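Kasdale questions, answered

What is Kasdale?
My side project at Prasex, testing whether a policy trained on laundry gets better when it learns from wrist views alone. I think it does – a bit!

How many demos did you use?
1838, all with red cloth and a white basket.
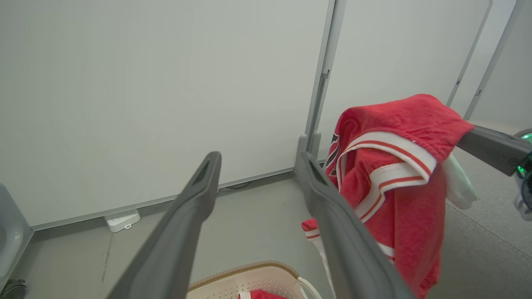
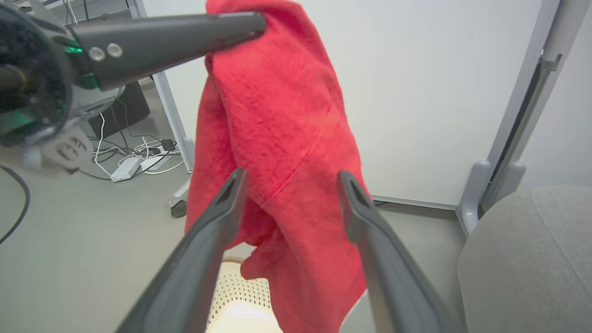

Did it beat the baseline?
On towels, yes, by 23 points over Clasex. On shirts I saw no gain in any of the 3 runs, and I'm still digging into why (sleeves, I bet).

Can I get the code?
I'm cleaning it up now – try me again in August.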